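Bin picking arm at the returns bench, month three. Anyone else?

posted by tapewormtim, November 2019

We do returns for a hardware wholesaler. Fittings, valves, tape measures, bags of who knows what. Management bought the arm to empty the mixed bins so we could be "freed up for judgment work."

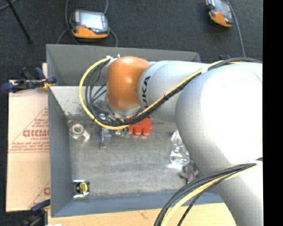
So far my judgment work is deciding whether to hit resume. It cleared 238 pieces on my last shift and called me over 15 times. I used to do 256 by myself and never once called me over.

gasket_case
We have one at the Vergara site. Give it time. Ours was hopeless with plastic bags until they changed the settings. My wrists quit hurting in the second month and I'm not giving that back.

tapewormtim
Fair on the wrists. Mine are fine too. It's the being bored in a standing position.

nightshift_lu
Did they cut anyone? At Muvska they said no layoffs, then just didn't replace the next four who left. Same thing, with cake.

gasket_case
Disagree, it isn't the same thing. I got trained on the pendant and a dollar more an hour.

nightshift_lu
And who's doing the other four jobs?

gasket_case
Well. Me.

old_pallet
Ask for the training in writing before they send the integrator home. I waited, and now I have a laminated card that says CALL SUPPORT.

3,244 views | 8 replies | 15 shares

Recent threads
Veltix scanners logging us out mid-count
Ririk conveyor squeal, what grease?
Best insoles for concrete floors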